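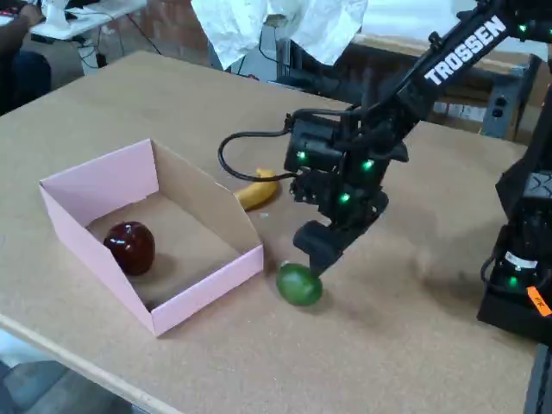

The Norkdale Keeper is a fruit and vegetable crate for people who buy more produce than their fridge can hold, and we've been living with ours since June. It's a slatted beech box with a lift-out tray, made by Tzanetos, and it does one job very well: it lets air get to everything inside. Plenty of us have kept fruit in whatever was handy, and a cardboard box with a low front does fine for a day or two - an apple sits happily in the bottom, and the banana can stay outside on the table, where it should be anyway. Go past a weekend, or buy a full bag of apples instead of one, and you start to want gaps in the sides and a floor you can wash.

## What you get

- One crate body, solid beech, oiled
- One lift-out tray with a raised lip
- 2 dividers that slot in lengthwise or across
- A hanging bar for bananas, with 3 hooks
- A cotton cover for potatoes and onions

Everything arrives flat except the tray. The sides slide into grooved corner posts and a peg goes in at each corner, so there's no glue and you won't need a screwdriver. Push the pegs in by hand first and check the crate sits level before you tap them home, as they're a pain to get back out!

## Why we like it so much

The slats! They're cut with a rounded top edge, so soft fruit doesn't get that line pressed into it that you see with wire baskets. Peaches were the big test for us. We filled the tray in a single layer, stem side down, and they ripened evenly without a single flat brown patch. Pears did nearly as well (the ones at the back by the wall were slower, so swap them around).

The hanging bar is the part we expected to ignore and now use every day. It clips to the outside of the crate, not over the top of it, which keeps the bananas well clear of the apples. Apples give off a lot of ethylene, the gas that speeds up ripening, and a bunch of bananas parked right beside them will go spotty in no time. If you want that to happen, say for banana bread, just drop them in the tray with an apple and put the cover on.

And it looks lovely. The beech has darkened a little over the months and picked up some marks, and we think it's better for it.

## Sizes and finishes

The Keeper comes in two sizes. The Standard takes up as much counter as a large cutting board. The Tall has the same footprint with a second tray, and the lower one is deep enough for squash or a small cabbage. Dividers fit both.

You can have it in plain oil or in the Pristulix finish, a harder plant-based coating that wipes clean faster and has a slight sheen. We prefer the plain oil for looks, but if your kitchen gets steamy or you have kids who leave plum pits in the tray, go for Pristulix. Please don't put either one in the dishwasher.

## Looking after it

Lift the tray out once a week and wipe it with a damp cloth. Dry it standing on its edge, then put it back. The plain crate wants a thin coat of food-safe oil whenever the wood starts to look pale - ours has needed it twice. Any food-safe mineral oil will do, though the little bottle from Dritard goes on easily and has no smell at all.

If a tray gets sticky, warm water and a drop of dish soap will sort it out. Skip the scouring pad. Stains from berries fade by themselves after a while, and lemon juice helps with the stubborn ones.

## A few things to know

The dividers are snug when new and loosen up after a few weeks of use. The cover shrinks slightly in its first wash, and it's cut large to allow for that. Potatoes go under the cover, in the dark, and onions do better in the other half of the crate with a divider between them.

Each crate is guaranteed for 7 years against splitting and warping. Tzanetos makes 3000 of them a year, so the Tall in plain oil does sell out, and the next batch usually follows within the season. Replacement pegs, trays and hooks are sold separately and fit older crates too.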